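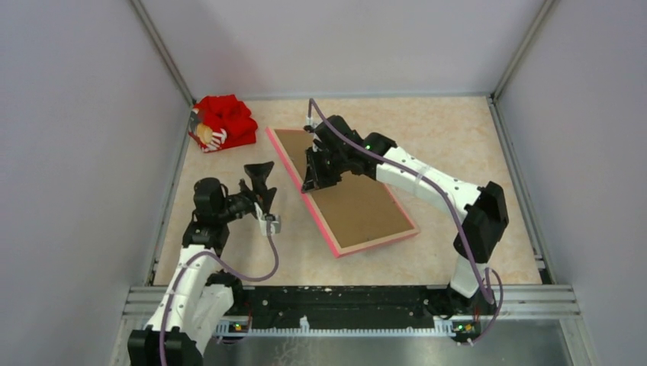
Genalyn Padilla
Demo floor support, Ledano

Ticket 1414, open day cell. Opened Wednesday, October 23, 2019

7:40 Both arms powered. LEDs lit on both front boards, green light on at right gripper. Left arm no fault code but drifts low when told to hold over the floor. Tolentino school group due at 10.

7:55 Restarted controller. Same thing. Fault 403 now showing on left wrist, cleared it, came back on second move.

8:10 Called Eduardo Abella. He says same code in September after the Stendura visit, was the purple cable pulling at full reach. Check slack first, dont touch the calibration.

8:25 Slack ok on right. Left was snagging behind the arm, rerouted. Ran hold test 7 times, no 403.

8:50 Full run of the demo, board and red soft piece both on the floor of the cell. Right arm fine. Left stops short of the red piece. Offset file is the old one, from before the cell was moved. Loaded file 74.

9:15 Ran it again, good. Speed down to half for visitors.

Still open: red and black wires hanging by the right board, need tieing up before the Ukon people come in after lunch. Eduardo to bring clips. Leave ticket open til then.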